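From: Grigaitė
To: Flondamine household list
Date: 2 May 2020
Subject: Re: Small wire shelf - what to put on it?

On the list a member from Sitalton wrote:

> I bought one of those low shelves from black wire, the kind with
> bent legs. It cost 585 with the post and now it stands on my
> sideboard and looks like a thing for cooling cakes. Whatever I put
> on it seems lost or too much. Has anybody a good arrangement? I have
> a box of glitter balls left from the winter, 16 pieces, and it would
> be a pity not to use them.

Dear all,

I have had a similar shelf since April and I made the same mistake in the beginning. I filled it completely, with candles, two frames and a bowl, and then it was only a pile with legs.

What helped me was to take everything off and begin with one thing which has some height. A candle holder with a thin stem is good, and I prefer black, so that it belongs together with the wire. Put it a little to the back. After this, one glitter ball in front of it, lying directly on the shelf. I would keep the other balls in the box, or lay one lower down on the table, well away from the first.

Please leave the space under the shelf free. If your sideboard is pale wood, the grain shows nicely between the rods, and a cloth would hide it. My shelf is 38 cm long and I would not like it longer.

The green plant should not go on the shelf, in my opinion. At the corner of the table it has room to hang over a bit. Mine is artificial, from Bonon, and needs only dusting.

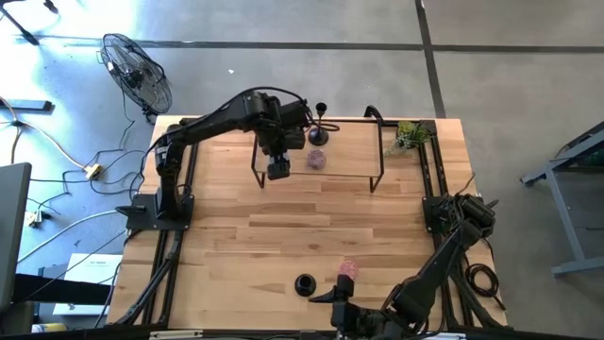 Grigaitė

The ball on the shelf is the purple-pink one, just in front of the candle holder. With the pink one I am still not decided, it is still just above the wood. The plant has tiny pale flowers, which I find enough of decoration for that corner.

One question from my side: do your balls lose glitter? I find it everywhere, also in the butter. I tried hair spray on one of them - it became sticky and collected dust, so I can not recommend it.

With kind regards to Sitalton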